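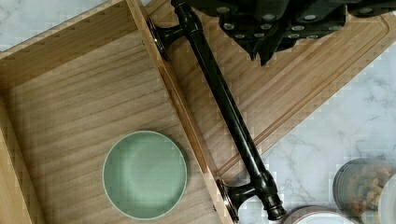
It is a pity that the new rule comes only after so many people have already paid, one reader commented under our February report on signed sports items without papers. The same comment said that a seller should never be the person who checks his own goods. Clirnell, the online auction house, seems now to agree with the second point at least.

Clirnell to stop issuing its own certificates for signed items

14 June 2018

The auction house Clirnell will no longer write its own certificates of authenticity for signed shirts, gloves, balls and photographs. The company informed its registered sellers by e-mail this week. From the next sale, every signed item must be examined by an outside office before it can be given a lot number. For this work Clirnell has made an agreement with Grunine, which until now has been known mainly for checking old match programs and tickets.

The decision follows a difficult spring for the company. Its last sale in Fodgate was announced with 356 lots, but 166 of them were withdrawn before the first day of bidding. Clirnell said at that time that the papers for these lots were "not complete in the form we wish." It did not say that the signatures were false, and it does not say so now. Most of the withdrawn lots were boxing and soccer items, and several came from the same private collection in Au.

Buyers who had already left written bids on the withdrawn lots received a short message and no further explanation. This was criticized strongly in the collectors' forums. Some members asked why a lot could have a certificate on Monday and be without one by the end of the week, when the item itself had not changed.

How the new procedure will work

The seller first sends photographs and a short history of the item: where it was signed, in which year, and how it came to the present owner. If these are accepted, the item is sent to Grunine in an insured package. Grunine compares the signature with dated examples in its archive and examines the ink and the material. The result is one of three words: accepted, refused or open. "Open" means that the office cannot decide. An open item may not be sold by Clirnell, but the owner can present it again if he finds more evidence.

The examination costs 100 dollars for each item, and the seller must pay it also when the answer is negative. For a pair of signed gloves that may bring several times this amount, it is perhaps not a problem. For a signed photograph of a less famous player it can be more than the price. Small dealers have already complained about this, and one of them wrote that he will move his cheaper stock to the weekend fairs.

There is an exception for items signed before 2000, for which few good comparison examples exist in the archive. Such items will be examined by two persons separately, and both must come to the same result. The fee remains the same. Clirnell admits that the waiting time will be longer for this group, and advises sellers with older boxing items to send them early. 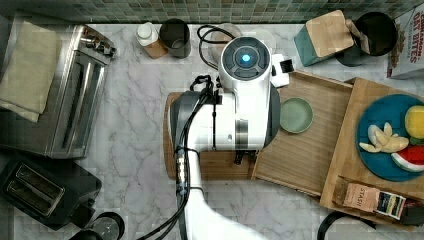
Clirnell has also published new instructions for the first photographs, and these will interest anybody who sells from home. The signature must be shown once from directly above and once from the side, in daylight and without flash. The company asks for a plain background of one color, and many sellers will need to change their habits here. A white and gray veined marble countertop like this one looks elegant, but beside a thin or faded signature on white cloth a gray vein is easily taken for a line of the pen. The small mosaic tiles behind it, in their different greens and grays, would be worse still for a framed photograph, whose glass reflects everything. A sheet of dark blue or black paper is enough, according to the instructions. The item should not be ironed or washed before it is photographed, and the frame should be removed if this can be done without damage.

Photographs which were edited will be sent back. It is allowed to cut away empty borders, but it is not allowed to make the signature darker. A seller who sends edited photographs a second time can lose his account.

What happens to the old certificates

The question that concerns most collectors is the value of the paper they already have. Clirnell says that its old certificates "remain a true statement of our opinion on the day they were written." The company will not take them back and will not replace them free of charge. If an owner wants to sell again through Clirnell, however, the old certificate will not be sufficient, and the item must go through the new examination like all the others.

For buyers from the last two sales there is a limited offer. They can send their item to Grunine at half the normal fee until the end of the year. If the answer is "refused," Clirnell will pay back the hammer price and the buyer's premium. If the answer is "open," the buyer receives nothing, but he may sell the item in another place with the report attached. A group of collectors in Fodgate finds this unfair. They say that an open result makes an item almost impossible to sell, and that the buyer was promised something more certain when he paid.
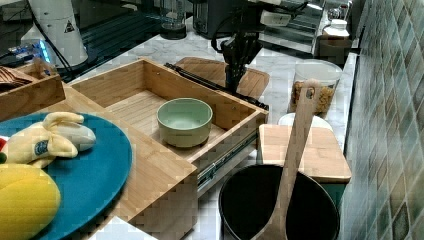

Pale green bowl in an open bamboo drawer.

Grunine has answered some of the doubts in a note on its own page. The office states that it does not buy or sell signed items and that its employees may not bid in the sales of Clirnell. It receives the same fee for each result. The note does not say how many examples the archive holds for each sport, although this was asked several times. It says only that boxing and soccer are "well covered" and that cycling and winter sports are still being built up.

Collectors who are preparing items for the next sale should keep everything that came with them, also the things that look without importance: the ticket of the day, the receipt of the shop where the signing took place, an envelope with a postmark. Copies are accepted for the first step, but the originals must be in the package that goes to the examination. They are returned together with the item.

The next sale of Clirnell will again be held in Fodgate, with bidding in the room and online. A second viewing day is planned in Au, where visitors can see the accepted lots and read the reports before they bid. The catalog will appear when the first group of examinations is finished.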